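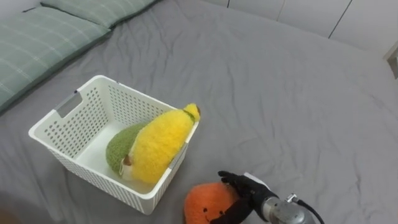
Ticket 676: Sheet-pan chicken comes out pale when the recipe is sent to the oven

Opened: Tuesday, October 7, 2025
Status: Closed, with one leftover grievance
App: Mima (meal planner, paid plan)
Oven: Karkitz countertop oven, paired over home Wi-Fi
Recipe: Weeknight thighs with potatoes and red onion, serves 4
Severity: Dinner

We use cookies to remember your language and keep you signed in. By continuing to browse the Mima Help Board you agree to our cookie policy. Accept all / Manage choices

What I expected

Chicken thighs with brown, crackly skin. Potatoes with some color on the cut side. The recipe has been in my weekly plan since last winter and I used to make it by turning a knob on a regular oven, like a pioneer.

What I got

Thighs the color of a manila envelope. Potatoes that were cooked on the outside and had the crunch of an apple in the middle. The oven played its happy little song and told me to enjoy my meal.

How to reproduce

Open the recipe in Mima. Tap Send to Oven. Put the pan in. Press Start on the oven when it asks. Wait for the song. Cut into a thigh over the sink, sigh, and put it all back in.

The recipe has two cooking steps. Step one is potatoes and onion alone for 18 minutes at 400. Step two adds the chicken and goes until it hits 165 inside. The first step is where things look wrong. The second step takes forever as a result, and by then the onions have given up on life.

Things I already tried, so please don't suggest them

Restarted the oven. Restarted the app. Unpaired and paired again. Deleted the recipe and imported it fresh. Bought different potatoes. Read the manual, including the part about not using the oven in a bathtub.

Reply from Mima support, first

Thank you for reaching out and for being a valued member of the Mima kitchen. We're sorry your meal wasn't as delicious as it could be! Please try restarting the oven and the app. If the issue continues, consider whether your chicken was fully thawed.

My reply

It was never frozen. It came from Faltura that afternoon and sat in the fridge under a bag of spinach. I have restarted everything that has a plug.

I did notice something while watching through the glass door, which is now how I spend my evenings. The display says 398 and stays there. The recipe says 400. I don't believe two degrees are the reason my potatoes crunch, but I mention it because it's the kind of thing that makes a person suspicious of all the other numbers.

Reply from Mima support, second

Great catch! Mima stores temperatures in Celsius and converts them for ovens sold in the US. A small difference on the display is expected and won't affect your results. Could you tell us what rack position you're using, and whether the pan is dark or light?

My reply

Middle rack. Light pan, the plain kind, a bit warped, so everything drifts toward one corner. I lined it with parchment for the first try and left it bare for the second. Bare was slightly better. Still pale.

Log, kept at the counter

I decided to treat this like a real problem and write things down. My handwriting on the original has chicken fat on it, so I've typed it up.

First test. Sent the recipe from the app. Pan in right after pressing Start. Potatoes hard at the end of step one. Skin pale when the chicken hit 165. Ate it anyway, with a lot of Olaniyan pepper sauce, which would improve a roof shingle.

Second test. Ignored the app. Set the oven by hand to 400, let it heat up until it beeped, then put the pan in and used the timer on the stove. Potatoes tender at the end of step one, with brown edges. Skin brown. Very good dinner. Deeply annoying result.

Third test. Sent from the app again, but with no food, just an oven thermometer hanging off the rack. I pressed Start and stood there. The countdown began right away, with the oven stone cold. It was still counting down while the inside climbed slowly toward the set temperature, and a good chunk of step one was gone by the time it arrived.
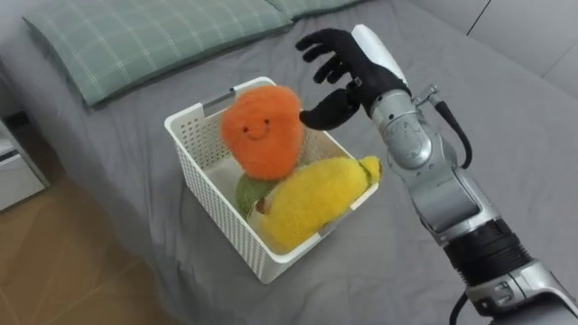
So the potatoes were getting their full time on the clock and a lot less than that in actual heat. They were basically being warmed up and encouraged. Then the chicken goes in, the cold meat pulls the temperature down again, and the probe reaches 165 before the skin has had a chance to do anything interesting.

Fourth test, to be fair to the machine. Preheated by hand first, then sent the recipe from the app to an oven that was already hot. Worked perfectly. The countdown was correct because there was no warming up left to do. This is a workaround, and it requires me to do the one job I bought the oven to do.

My reply, with the log attached

The countdown includes the preheat. It didn't use to. Was something changed?

Reply from Mima support, third

Thank you for your very detailed notes! We've shared them with our team. Yes, a recent update added a setting called Quick Start. When it's on, cooking time begins as soon as you press Start, which is ideal for frozen foods and casseroles. Quick Start is on by default.

To turn it off: open Mima, go to Kitchen, then Appliances, tap your Karkitz oven, scroll down to Cooking Behavior, and switch Quick Start off. Then send the recipe again. Recipes already saved on the oven will keep the old setting until they're re-sent.

My reply

I'd like it noted somewhere that I scrolled through that entire menu on my first evening and took "Quick Start" to mean the oven would start quickly.

Fifth test. Quick Start off, recipe re-sent. The oven heated up, beeped, asked me to put the pan in, and then waited for me to close the door before it started counting. Potatoes done. Skin done. Onions sweet and a little burnt on the ends, which is how I want them. The display still said 398 and I have decided to let it have that.

Things that helped besides the setting

For whoever finds this ticket by searching for "pale chicken" at dinnertime, these made a difference even once the timing was fixed.

Dry the skin with paper towels. More than you think. If you have the time in the morning, leave the thighs uncovered on a plate in the fridge all day, on the bottom shelf, and they come out of the oven a lot crisper.

Cut the potatoes smaller than the recipe photo shows. The photo has big handsome chunks. Whoever cooked those had either a hotter oven or a different evening ahead of them. I cut mine about as thick as my thumb and put them cut side down.

Don't crowd the pan. The countertop oven is smaller than the regular one and the pan that fits in it is smaller too, but Mima doesn't know that, so a recipe that serves 4 gets piled up like laundry and everything steams. Either hold back some potatoes or cook in two rounds. I hold back potatoes and fry them for breakfast.

Salt the onions at the end. If they go in salted they leak all over the pan and the potatoes sit in it.

If you're using the Olaniyan sauce as a glaze, brush it on for the last few minutes only. There's sugar in it. Earlier than that and it goes black and sets off the alarm in the hall, and then you're standing on a chair with a dish towel.
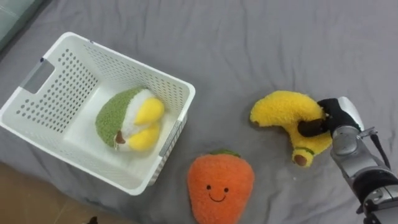

White storage basket with a plush fruit inside, on a gray sheet.

Reply from Mima support, fourth

We're so glad your dinner is back on track! Is there anything else we can help with before we close this ticket?

My reply

Two things.

One, please let the app ask what size pan I have. It asks me how I feel about cilantro every time I log in, so there is clearly room on the screen for questions.

Two, the leftovers reminder. When I marked the ruined dinner as cooked, Mima scheduled the leftovers for lunch the next day and sent me a notification with a party hat on it. I marked them as eaten. They weren't eaten. I'd like to be able to say so without it asking me to rate the recipe.

Reply from Mima support, fifth

Thank you for these suggestions! Pan size is on our list for a November update. For the leftovers reminder, you can swipe left on the card and choose Remove. Removed meals aren't rated.

My reply

Swiping left works. It also took the chicken off my shopping list for next week, so I went to Faltura and came home with potatoes, onions, and no chicken. I added it back by hand. If removing a leftover is supposed to cancel the next round of groceries, I'd call that a second bug, and I will open a separate ticket once I've eaten something.

You can close this one. For the record, the final settings that work in my kitchen: Quick Start off, middle rack, bare light pan, potatoes first for the full 18 minutes after the beep, chicken on top skin side up, rest it on the board while you make a salad — or while you look at a bag of salad and decide against it.

Ticket 676 closed by requester.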